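Notebook, grasp planner
Tuesday, August 25, 2020
Nele Ehlers, with Sorin on the labelling side

Really good day! The corner picker is back to life after the rewrite Sorin started in July, and it's quicker than I dared hope. Planning a pinch on cloth now takes 30 ms on the desktop, down from 70, and nearly all of that came from throwing out the old mesh step and working straight off the depth edges.

Retrained overnight on 3123 clips. Catinca L. went through the labels first and threw out the ones where the fold line had been drawn on a shadow (I'd been blaming the network for those, sorry network). The new weights are in Prultano under "cloth-edge-8". Please don't overwrite them, Fionnuala is comparing against them.

Still grumbling: the timestamp offset between the pose track and the video drifts on long recordings. I've put a linear correction in the loader, with a flag to turn it off. Ugly, but the replayed paths line up so much better that I grinned at the screen for a while.

Grey cloth on a white table is my favourite test at the moment. Plenty of contrast at the outline, almost none in the creases, so the planner has to earn its keep.
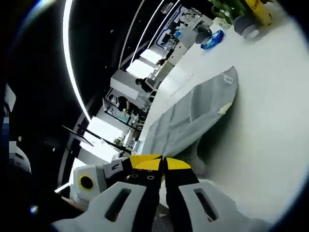
How does the planner choose between two edges that score the same?

It takes the one needing the smaller wrist rotation from the current pose, and if those match too, it keeps whichever edge it picked in the last cycle. Without that second rule it flickers back and forth.

To do: push the loader fix, ask Fionnuala for her numbers, try the finer colour threshold.

Last updated by Nele Ehlers
8 comments · 2 shares

Recent entries
Pose track drift, first look
Cleaning up fold-line labels
Moving the Nitetti configs into Prultano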